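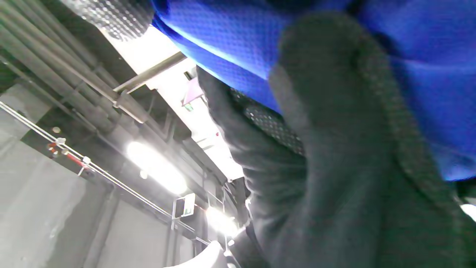

Posted in August by the Tramar desk | Interviews | 2 comments

Indeo started as a launcher for one person's laptop. The developer behind it wanted to open files by typing part of a name, and the tools already installed took too long to come up. Two years later the program has 3000 registered users and a paid version called Serrano.

We spoke by phone, with the developer at home in Endach and a build running in the background.

"I wrote the first version in a week and then spent months fixing it," the developer said. "The search was fine. The settings window was the part that kept crashing."

The free version indexes the desktop, the documents folder and any two folders you add. Serrano takes off that limit and adds saved searches, which can be tied to a key combination. Both run on the same engine, and moving up means pasting a license key into the settings.

I asked about memory, the most common complaint on the support forum.

"It was bad in version 6. We kept the whole index loaded, even if you had not searched for anything all day. In 7 it sits on the disk and we load the parts we need — you pay for that with a slightly slower first search. I can live with it."

Version 7 also dropped the old skins. The developer said 377 of them had been uploaded over the years and most were broken on high resolution screens. A few users wrote in to object. Two of the skins were rebuilt by hand and come with the installer.

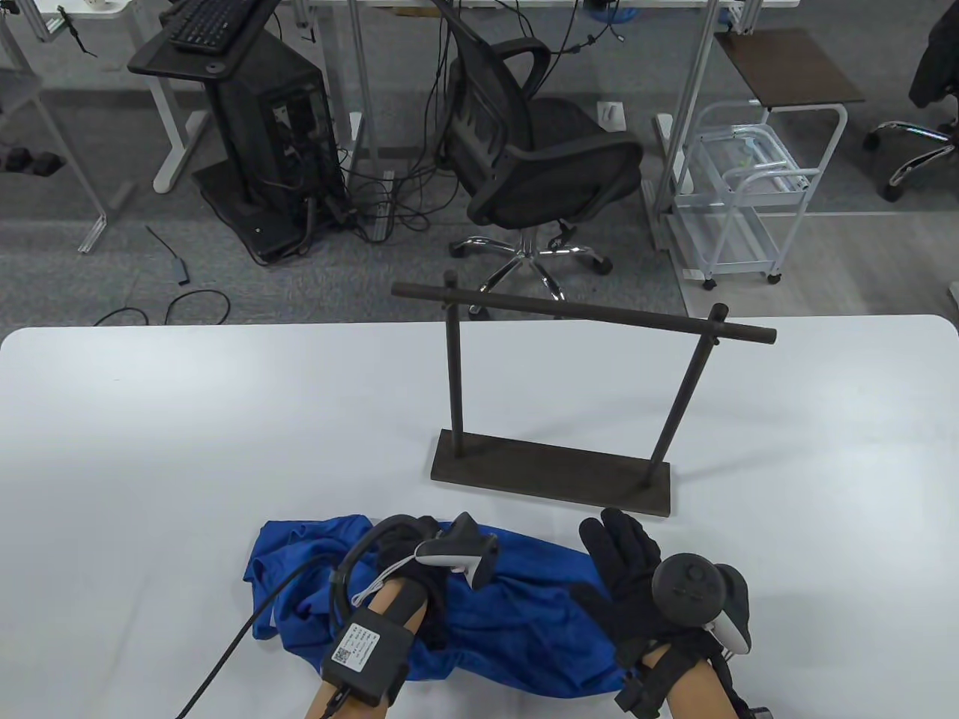
What comes next

Network drives are the next job. They can be indexed now, but the program stalls if the drive drops out during a scan.

"I have a fix on my machine and I don't trust it yet," the developer said. "It goes out when I have used it myself for a month."

A phone version is not planned. Neither is a subscription. Serrano will stay a one-time purchase, and keys bought for version 6 still work in 7.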